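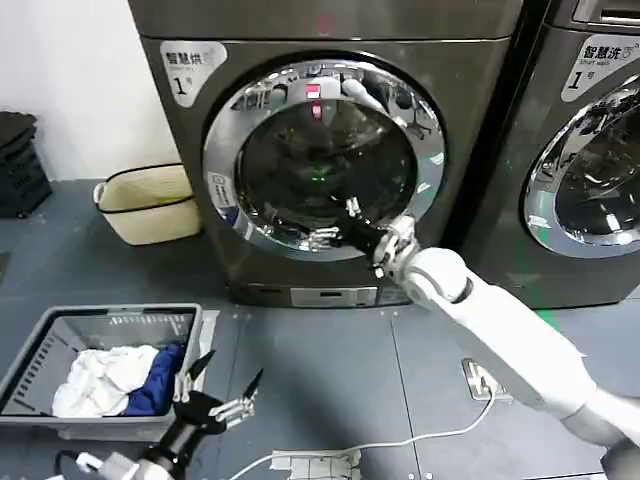 Kumine, 12. November 2020
Von der Hausredaktion Trultetti

Rubrik: Wohnen im Haus > Waschküche > Häufige Fragen

Waschküche: Was immer wieder gefragt wird

Die alte Fassung dieser Seite stammte aus der Zeit der Toplader und erklärte ausführlich einen Münzautomaten, der längst abmontiert ist. Die neue Fassung gilt für den Waschraum des Wohnheims Trultetti. Wer im Nachbarhaus Kanaujia wohnt, hat eine eigene Waschküche und eigene Sorgen.

Welche Maschine wäscht und welche trocknet?

Die meistgestellte Frage, und sie ist berechtigt. Die Geräte sind dunkelgrau, haben eine große runde Tür mit Chromring und sehen einander so ähnlich, dass man vor dem ersten Kaffee keine Chance hat. Oben links klebt jeweils ein weißer Aufkleber. Steht 智慧烘 darauf, ist es der Trockner. Steht 智慧洗 darauf, ist es die Waschmaschine. Man achte auf das letzte Zeichen: 烘 heißt trocknen, 洗 heißt waschen. Die ersten beiden bedeuten so viel wie »smart« und helfen bei der Entscheidung nicht weiter.

Ich kann kein Chinesisch. Gibt es eine Eselsbrücke?

Mehrere, alle von Bewohnern eingereicht. Durchgesetzt hat sich diese: Im linken Teil von 烘 steckt das Feuer, im linken Teil von 洗 stecken drei Tropfen Wasser. Feuer trocknet, Wasser wäscht. Mehr Sprachunterricht bieten wir im Waschraum nicht an.

Auf beiden Aufklebern steht 1号. Welche ist denn nun die Nummer 1?

Beide. 1号 heißt »Nummer 1«, und gezählt wird nach Art des Geräts: Es gibt einen Trockner Nummer 1 und eine Waschmaschine Nummer 1, die nebeneinander stehen. Wer also eine Störung meldet, schreibt bitte »Trockner 1« oder »Waschmaschine 1«. Meldungen mit dem Wortlaut »die 1 geht nicht« werden gelesen und dann mit einem Seufzer zurückgeschickt.

Was passiert, wenn ich schmutzige Wäsche in den Trockner stecke?

Sie wird warm. Sauber wird sie nicht. Flecken von Rotwein, Soja- und Tomatensoße überstehen die Behandlung sehr gut und halten danach besser als der Stoff, auf dem sie sitzen. Falls es schon geschehen ist: kalt einweichen, Gallseife, hoffen.

Wie buche ich eine Zeit?

Über die Liste im Treppenhaus oder online über Provedia, den Buchungsdienst des Hauses. Beides wird abgeglichen, allerdings von Hand und abends. Wer um 17 Uhr online bucht und um 18 Uhr waschen will, schaut besser zusätzlich auf das Papier. Bei Doppelbuchung gilt das Papier. Das ist rückständig und hat bisher jeden Streit beendet.

Wie lange darf ich?

Ein Termin umfasst drei Stunden für Waschen und Trocknen zusammen. Das reicht für eine normale Ladung. Es reicht nicht für eine Ladung, einen Film, ein Nickerchen und eine zweite Ladung.

Darf ich fremde Wäsche aus der Trommel nehmen?

Wenn der Termin der anderen Person abgelaufen ist und das Programm beendet ist: ja, nach einer Wartezeit von neun Minuten. Die Zahl ist das Ergebnis einer Hausversammlung, bei der eine Hälfte fünf und die andere fünfzehn Minuten wollte und am Ende alle nach Hause. Fremde Wäsche kommt in einen sauberen Korb. Auf den Boden kommt sie nicht, auch nicht aus erzieherischen Gründen.

Gefaltet werden muss sie nicht. Wer es trotzdem tut, erzeugt beim Gegenüber erfahrungsgemäß mehr Unbehagen als Dankbarkeit, vor allem bei Unterwäsche.

Die Tür geht nicht zu. Ist die Maschine kaputt?

Meistens ist ein Ärmel kaputt, oder er wird es gleich sein. Erst nachsehen, ob Stoff zwischen Glas und Dichtung hängt. Dann die Tür mit der flachen Hand am Rand zudrücken, bis es klickt. Das Knie ist kein zugelassenes Werkzeug, die Hüfte ebenso wenig, und Anlauf wird nicht benötigt.

Die Tür geht nicht auf.

Geduld. Nach Programmende bleibt die Verriegelung noch eine Weile zu. Sie löst sich nicht schneller, wenn man daran zieht. Wer zieht, bis der Griff nachgibt, hat anschließend eine offene Frage an die Haftpflichtversicherung. Bleibt die Tür nach einer Viertelstunde verschlossen, bitte melden.

In der Tür leuchtet etwas Rotes. Muss ich mir Sorgen machen?

Nein. Ein kleines rotes Licht, das ruhig vor sich hin leuchtet, ist kein Grund zur Störungsmeldung. Auch das Glas selbst ist dunkel getönt, man sieht also in der Trommel wenig bis nichts. Wir erwähnen das, weil zwei Drittel aller »verschwundenen« Socken hinten oben an der Trommelwand kleben. Bitte mit der Hand einmal ganz herumfahren, bevor eine Diebstahlsanzeige im Treppenhaus aufgehängt wird.

Wie viel Waschmittel nehme ich?

Weniger. Wir kennen Ihre Wäsche nicht und bleiben trotzdem bei dieser Antwort. Das Wasser in Kumine ist weich, und die Dosierung für »stark verschmutzt« ist für Leute gedacht, die im Bergbau oder mit Kleinkindern arbeiten. Schaum, der aus der Schublade kommt, ist mit dem eigenen Handtuch aufzuwischen.

Weichspüler?

Erlaubt, aber bitte die Variante ohne »Tropische Nacht«. Der Geruch hält sich bis in die übernächste Ladung, und die gehörte zuletzt einer Person mit Vorstellungsgespräch.

Kann ich Wolle waschen?

Im Wollprogramm schleudert die Waschmaschine mit 800 Umdrehungen, das vertragen die meisten Pullover. Bei Stücken, die jemand für Sie gestrickt hat, drehen Sie lieber weiter herunter oder nehmen gleich das Waschbecken. In den Trockner gehört Wolle nicht. Das Regal mit den Fundsachen enthält einen Pullover, der als Anschauungsmaterial dienen kann. Er passt inzwischen einer mittelgroßen Teekanne.

Turnschuhe?

In die Waschmaschine ja, im Wäschenetz, ohne Schnürsenkel und mit ein paar Handtüchern dabei. In den Trockner nein. Man hört es bis in die oberste Etage, und die oberste Etage schreibt dann E-Mails.

Wer macht das Flusensieb sauber?

Sie. Nach jedem Trockengang, auch wenn es vorher schon jemand hätte tun sollen. Die Flusen kommen in den Restmüll. Die Idee, sie als Füllmaterial für Sitzkissen zu sammeln, wurde geprüft und aus Gründen der Würde verworfen.

Wie reinige ich die Tür?

Mit einem feuchten, weichen Tuch. Der Chromring ist sehr blank und zeigt jeden Fingerabdruck, außerdem den gesamten Raum und Sie selbst in ungünstiger Krümmung. Scheuermilch hilft gegen beides und ist deshalb verboten. Die Aufkleber bitte aussparen. Beim letzten Frühjahrsputz wurde an einem davon sehr gründlich gerieben, und eine Woche lang trockneten mehrere Leute ihre schmutzigen Hemden (siehe oben).

Was ist mit dem Fliesenboden?

Grau, pflegeleicht und bei Nässe glatt. Der Wischmopp hängt hinter der Raumtür. Wer tropfende Wäsche quer durch den Raum trägt, nimmt auf dem Rückweg den Mopp mit.

Wird der Waschraum wirklich so stark genutzt, wie alle behaupten?

Im August waren es 1244 Buchungen in beiden Häusern. Kanaujia wurde mitgezählt, weil dort gerade die Leitungen erneuert wurden und deshalb viele bei uns wuschen. Manche von ihnen kommen immer noch. Wir haben sie an den Körben erkannt und sagen vorerst nichts.

Was kostet ein Waschgang?

Nichts extra, er steckt in der Nebenkostenpauschale. Das ist keine Aufforderung, die Wäsche der erweiterten Verwandtschaft mitzubringen.

Wann ist geöffnet?

Täglich von 7 bis 22 Uhr. Das letzte Programm muss um 22 Uhr beendet sein, gestartet werden darf es entsprechend früher. Der Hinweis klingt überflüssig, solange man nicht über dem Waschraum schläft.

Was tue ich bei einer echten Störung?

Wasser auf dem Boden, Brandgeruch, Geräusche wie von einem Löffel im Mixer: Programm abbrechen, Stecker nur ziehen, wenn man dabei im Trockenen steht, Zettel an die Tür, Meldung an das Hausbüro. Auf den Zettel gehören Gerät und Uhrzeit. Schuldzuweisungen bitte auf einem zweiten Blatt, das wir getrennt abheften.

Meine Frage steht hier nicht.

Dann bitte im Hausbüro einwerfen, am besten leserlich. Die Frage, warum der Trockner immer genau dann belegt ist, wenn man ihn braucht, liegt uns bereits vielfach vor.

Kontakt: Hausbüro Trultetti, Erdgeschoss, Briefkasten links | © 2020 Wohnheim Trultetti, Kumine | Nach oben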